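Writing the Event Column – Handout 4: Covering a Literary Gala
Course tutor: Eftychia Triantafyllou

Welcome back! Tonight is my favorite session of the whole course, so bring your loudest opinions. We're looking at how to write up a big dressed-up book event without sounding like the seating chart.

Before you go
Read the invitation twice. Find out who gets the money, who is speaking and when the doors close. For the Urkatico Winter Supper last December, Makis Moschos had the program a week early and still missed the poetry auction (it was upstairs, he was at the bread table). Walk the building first!

Eat something. Gala dinners run late and you can't take notes with a shrimp in your hand.

While you're there
Write down what people say, word for word, and get the spelling of every name on the spot. Liapis with one p, Nikolaidis with one k in the middle, and so on. I once turned Kalliopi Liapis into two different people in a single column and she has never let me forget it.

Collect small stuff: the song playing when the soup came, the novelist who swapped place cards, the shoes abandoned under table 10. You'll use maybe a fifth of it, and that fifth is gold.

Tickets and totals belong in the piece, but keep them short. "The 222 guests raised $3000 for the Lostach reading room" does the job in one line.

Writing it up
Start in the middle of the evening. The coat check is almost never your opening – unless something wonderful happened at the coat check. Kyriaki Nikolaidis opens her Kovalchuk Prize column with a toast going wrong, and you're at the table with her before you've met anyone. Read it aloud and listen to how quickly she moves!

You are allowed to be in the story. Nervous, overdressed, thrilled to meet your hero, all fine. Just hand the microphone back by paragraph three.

For next time
Write the first 50 words of a column on any party you've been to, birthday parties included. Then write them again from the point of view of the host. Fotini Papadakis will be reading with us and she loves a strong verb.
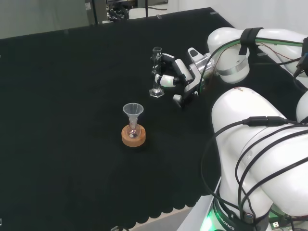 Reading time: 2 min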